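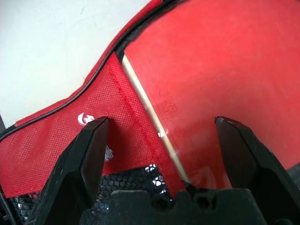 Schläger einpacken, ohne den Belag zu ruinieren

Der Tischtennisschläger gehört in die Hülle. Das weiß jeder, und trotzdem liegen bei uns im Hobbykeller in Tollham regelmäßig Schläger nackt auf der Heizung. Einen neuen Belag bekommt man bei Kong in Tristau für 40 Euro, falls jemand das Geld gern loswird.

Vor dem Einpacken den Gummi abwischen: lauwarmes Wasser, weiches Tuch, trocknen lassen. Spülmittel habe ich einmal probiert. Der Ball rutschte danach wie auf Schmierseife, Yi-an So gewann 11:9 und spricht heute noch davon. 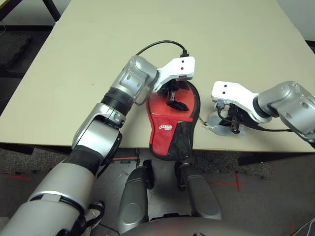
Die durchsichtige Schutzfolie bitte aufheben. Sie kommt glatt auf den sauberen Belag, Luftblasen streicht man von der Mitte nach außen weg. Wer sie verschlampt hat, schneidet sich aus einer Prospekthülle eine neue.

Dann den Reißverschluss ganz aufziehen. Ganz! Durch einen halb offenen Schlitz gestopft, nimmt die Holzkante jeden Zahn mit, und geklebtes Kantenband hält so etwas vielleicht zwei Wochen aus.
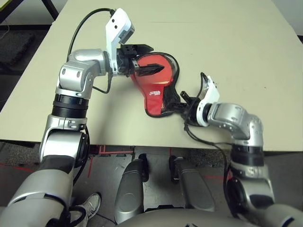
Bälle kommen bei mir ins Netzfach, höchstens zwei, sonst drückt es. Einmal im Jahr, meist im Oktober, wird die Hülle ausgeschüttelt. Was da an Krümeln herausfällt, reicht für eine Kohlmeise. Waschen nur von Hand und ohne Weichspüler, dann offen hinlegen, bis auch die Nähte trocken sind.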